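Plustdale Memory Kitchen: where we've got to
Progress report for the Woslow Fund, February 25, 2025

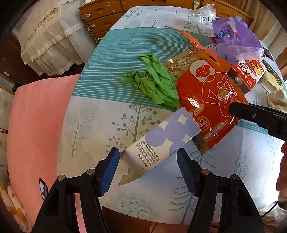
Hi Babita, I know you said two pages was plenty, so I'll try to behave! The big news is that the recipe collecting is going much better than it was when I wrote in October. Back then people kept telling me they had nothing worth writing down (and then talking for an hour about their mother's dumplings). We now have 47 recipes typed up and checked with the people who gave them to us, and more in my notebook that I can't quite read.

The checking is slow. Older cooks measure by the handful, or by a cup that broke years ago, so Yogesh Khurana has been going along to cook each dish with them and weigh things as they go in. He's very patient and he comes home very full. Three of the recipes still don't work. The Sandhu family's carrot pickle is one of them, and we've had a go at it with two kinds of mustard seed so far.

Money: we've spent $3,627 of the grant, mostly on groceries, bus fares and the hall on Clivis Street. Printing hasn't started, so that line is untouched. I'd like to move a little from printing to translation if you're happy with that, as several people want their own words next to the English (I think they're right, the jokes are better).

Next up is the order of the book. I wanted it by season and Yogesh wants it by family, and we've been going back and forth over that all month. I'll send you both versions of the contents page. Could you let me know about the translation money before we book anyone?

Babita, thank you again for the big pot!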